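Bench notes, PC teardown set, Saturday

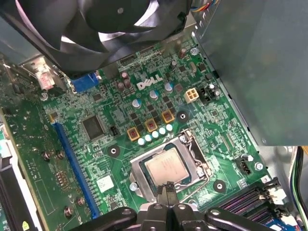
Okay, processor day! Rónán and I got in before nine and spent the first hour arguing about where an episode should begin. His view is that it begins at home pose, every time, so the policy learns the long reach down into the case. Mine is that we already have plenty of long reaches from the RAM set and what we're short of is the last few inches, where everything goes wrong. We split it. Half the takes start from home and half start with the fingertips already down near the lower edge of the processor, cooler off, fan hanging over the top of the board. I like the second kind a lot. You get the lever, the retention frame and the chip all in view from the wrist camera, and the person driving can settle in before anything counts.

Target for the week is 236 good episodes on this one task, split over both stations. I wrote the number on the whiteboard so Kwame would stop asking me, and he asked me anyway.

Task as we're running it now: unhook the lever, swing it up, open the frame, lift the chip straight up, set it in the tray, close the frame again. We had "close the lever" on the end as well and I've dropped it for now. It doubled the length of the slow takes and people got sloppy once they were tired. It can be its own task later, with its own prompt. Rónán wants it noted that he disagrees. Noted!

Things that bit us this morning:

The lever. Everybody wants to push it down and out in one motion, the way you'd do it with a thumb. With the gripper you have to press, hold, then slide sideways, and if you let up early it pops back under the hook. I had 7 of those before I got one clean. I kept all 7 but tagged them as retries, and the ones where I recovered without backing all the way out might turn out to be the most useful thing we recorded today (we'll see what Kwame says when he trains on it).

Shadow. The big gray panel overhangs the right side and darkens the board under it, and auto exposure kept hunting whenever the wrist rolled that way. Locked the exposure and moved the lamp to the left. Much better, though the chip lid gets a glare patch at some angles. I'm leaving that in. The real bench at Giston isn't going to have nice light either.

Cables. The bundle up by the fan is fine, it stays out of the way. The one running down the side under the panel is the one I worry about on the way out with the chip. I've asked everyone to lift straight up first and only then go sideways. Please actually do this, even when the tray is right there and tempting.

Grip force. Olszewski fingertips at the default setting are too much for the edge of a chip. Turned it down two steps on station A. Station B still needs it, I ran out of morning. If you sit down at B before Monday, change it first and write it here.

Also, we need to vary the board. Every take so far is the same Dell with the same blue slot on the left, and I can just picture the model learning "go to the right of the blue thing" and calling it a day. Kwame says there's a pallet of mixed desktops coming from Ekside and that we can have first pick. Until then I'm rotating the case a bit between episodes and shifting it on the mat, with a fresh position every 20 takes. Rónán suggested covering the slot with tape for a few runs. Ugly, but cheap, so let's try one batch and tag it "masked."

Labels: please write the prompt as "remove the processor from the socket" and stick to it. I found "take out CPU," "grab chip" and one that just said "cpu" with a sad face. We do want some wording variety, but Kwame's script adds that afterward from a list, and it chokes when the base prompt isn't the one it expects.

Uploads to Trustivix stalled twice before lunch. Both times the joint data went through and the video didn't, so check that the two file counts match before you wipe the local drive. I have a copy of the morning on the shelf disk in case.

To do:
Force setting on B
Masked slot batch
Ask Kwame if retries should be cut at the recovery point or left whole
More foam for the tray, the chips slide when they land
Rónán to redo the wrist calibration on A, he thinks it's off by a hair and I think he's right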